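Evening classes return to Bovosham library

The library in Bovosham will open its evening classes again in February, after a break of 11 months. Zulmira Cunha, who leads the programme, said that 403 people have already asked for a place – more than the rooms can hold. Courses in bookkeeping, letter writing and Portuguese will be offered first. Each course costs 70 francs, and paper is included. Residents of Mornovley can also register, at the front desk or by post.
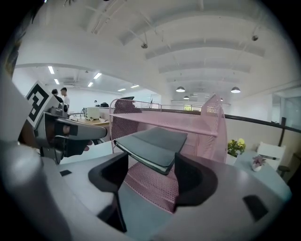
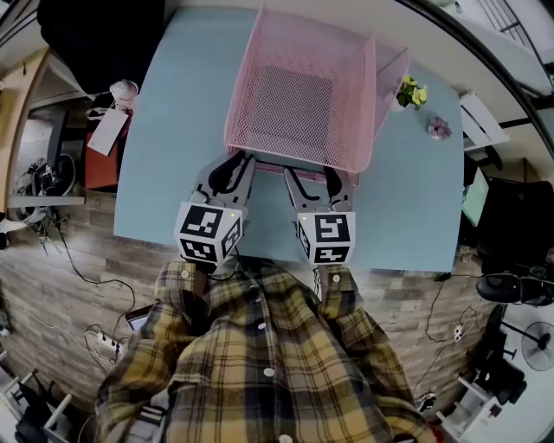
A pink wire-mesh desk organiser, seen in both pictures. Photos: Silvan Strebel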